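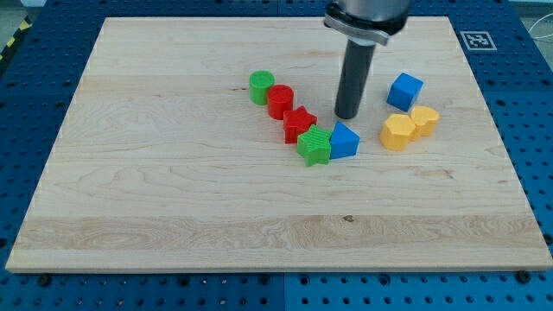
Equipment budget for the tabletop arms

Requests for next year's automation budget close at the end of July. The largest item on our list is a second tabletop cell, to the same layout as the first: perforated blue base, bolted work board, one arm working from overhead with the straight rod tool. Pushing and sorting work with the shape blocks now fills most of the booked hours, and the wait for a slot has grown since spring.

We asked three suppliers for prices on the base, the mounting hardware and the tool end. De Graaf and Elolex both quoted for the full set. Fomgate quoted for the base only and can't supply the clamp collar, so we would have to have one machined. Elolex is cheaper at $1,131 delivered, with a lead time of 90 days. De Graaf can ship sooner but charges separately for drilling. The arm itself is on the Daseo lease and doesn't come out of this budget.

Small parts are a separate line. Please plan on $738 for the year, which covers spare rods, collars, bolts, printed marker tags and one replacement maple board. Blocks are cheap and can go through petty cash, but keep to the shapes and colors we already use: cubes, cylinders, stars, hearts, hexagons and triangular prisms in red, green, blue and yellow. Mixed sets from other makers have different surface textures and slide differently on the wood, and last year we had to repeat a week of runs on account of it.

Two things are still open. The first is floor space. The second cell needs its own taped area, and the spot by the storage racks is 84 inches wide, tight once the cable run is included. The second is power, and we are waiting on the electrician's estimate before adding a figure.

Send corrections or additional requests to Azlan Hartono. Include a part number and a written quote for anything over $90.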